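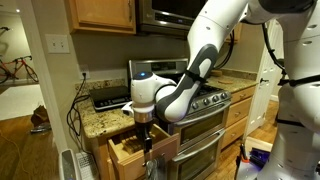
White robot arm over an open wooden drawer, kitchen.

Progress report to the Hatden Fund for Writers and Small Presses
Project: "The Salt Ledger", a novel by Malathi Devadiga, with reading edition and workshops
Submitted by: Ravindran Devadiga, editor, Kotian Books
Period covered: second half-year of the grant

1. Where the manuscript stands

At the time of our last report the author had finished the first two parts of the novel. In this period she completed the third part and started the fourth, which is the last. The third part is longer than we planned. In the outline it was a short bridge between the harbor chapters and the trial, but the character of the customs clerk became more important during the writing, and he now has five chapters of his own. I have read them two times and I support this change. The outline that we gave you with the application is therefore no longer exact, and a corrected one is attached as Annex A.

The fourth part has a complete plan and three chapters in draft. The author writes in the morning from five to nine, before her work at the school office, and she has kept this timetable with the exception of the weeks in February when her mother was in the hospital. Those weeks are the main reason for the delay which I describe in section 5.

2. Editing

I have edited parts one and two line by line. The largest question was the language of the letters. The author first wrote them in an old style of English, with many long sentences, and our two outside readers both said that they lost the story in these places. She has now rewritten all the letters in a more simple style and kept the old style only for the first and the last one. In my opinion the book has gained a lot from it.

There is still one point on which the author and I do not agree. I would like to remove the prologue. She would like to keep it. We have decided to leave the matter open until the fourth part is finished, and I mention it here only for completeness, and also because the Fund's reader asked about the prologue in her comments.

3. Reading edition

The reading edition of part one was printed by Binavis in a run of 700 copies. The quality of the paper is good, but the first delivery had an error in the page order of chapter six. The printer replaced the faulty copies without cost, and this took three weeks. Copies were given to the libraries on the list that you approved, to the workshop participants and to a small number of reviewers. Two reviews have appeared so far. The longer one was in the Ritport literary supplement. It praised the description of the salt pans and was less happy with the love story, which the reviewer called slow. The author has taken this calmly.

Several libraries have asked if they will also receive part two. We had not planned for it, and I would be glad to hear the opinion of the Fund.

4. Workshops

The Wednesday workshop in the town library continues with Malathi Devadiga as teacher. The total number of participants since the beginning is 110, against a target in the application which was lower. Most of them are adults who have never shown their writing to another person. The subject in this period was dialogue. Each participant wrote a conversation between two people who want the same thing and do not say it, and the best of these texts were read aloud on the last evening.

A collection of 35 short pieces from the workshop is now being prepared. I am correcting the spelling and nothing else, as was agreed with the participants. Two of them have asked to publish under a pen name, and we will respect this.

5. Changes to the schedule

The full manuscript was promised for the end of this period. We ask for an extension of four months. The cause is partly the family illness mentioned before and partly the longer third part. The schedule of the workshops does not change.

6. Money

From the second payment, 4000 remains unspent. It was reserved for the copy editor, who cannot start before the manuscript is complete, and we request permission to carry it into the next period. All other lines were spent according to the budget, except travel, where we stayed below the planned amount, and postage, where we went a little above it. The receipts are in Annex B.

7. Next period

The author will finish part four and then revise the whole book from the beginning. I will send the Fund's reader the third part as soon as my corrections are entered. The workshop collection goes to the printer after the participants have seen their proofs. We also need to choose a cover, and for this we have asked for two designs.

For questions on sections 1 and 4 please write to the author directly. For everything else I am at your disposal.

Ravindran Devadiga
Kotian Books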